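Rapport de projet : La mémoire d'un bataillon de 1916, entre Dikcombe et Rerton
Projet de groupe, licence d'histoire, deuxième année
Auteur du rapport : Stanciu

1. Sujet

Notre projet concerne un bataillon de volontaires levé à Dikcombe en 1916 et envoyé au front après un entraînement très court au camp de Rerton. Nous avons voulu comprendre comment ces hommes ont été choisis, et ce que la ville a gardé d'eux. Le sujet nous a été proposé en septembre, avec une liste de sources déjà classées.

2. Sources

La source principale est le registre d'enrôlement de Dikcombe, qui contient 3000 noms. Pour chaque homme, on trouve l'âge, le métier et la paroisse. L'écriture est parfois difficile, surtout pour les métiers agricoles, qui sont abrégés de plusieurs façons. Nous avons aussi lu le journal de marche du bataillon, mais les pages du premier hiver manquent. Pour cette période, nous dépendons donc des lettres publiées dans la presse locale, qui étaient relues par la censure.

3. Méthode

Nous avons saisi 2000 fiches dans la base Brikosar, en commençant par les paroisses de la côte. Les fiches restantes concernent l'intérieur du pays et elles n'ont pas été traitées. Chaque fiche a été relue par un autre membre du groupe. Lorsque deux lectures étaient différentes, nous avons gardé les deux, avec un signe dans la marge.
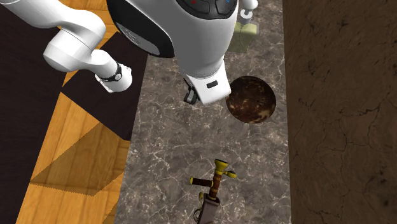

Figure 1. Robot blanc au-dessus d'un plan de travail en marbre gris, image de synthèse.

4. Résultats

Les ouvriers du port sont plus présents que nous le pensions au début. Les fermiers s'engagent plus tard, après la récolte, et souvent avec un frère ou un voisin de la même paroisse. Au camp de Rerton, les compagnies ont été formées selon l'ordre d'arrivée, ce qui explique que des villages entiers se retrouvent dans la même unité. Les pertes de l'automne ont donc touché certaines paroisses très durement.

Le monument de Dikcombe ne donne pas cette information, car les noms y sont rangés par ordre alphabétique, sans compagnie.

5. Limites

Notre échantillon donne trop de place à la côte. De plus, un homme refusé une première fois pouvait se présenter de nouveau sous un autre prénom, et nous n'avons pas trouvé de moyen sûr pour repérer ces cas. Il faudrait comparer le registre avec les listes de solde, qui sont conservées à Rerton et que nous n'avons pas encore pu consulter.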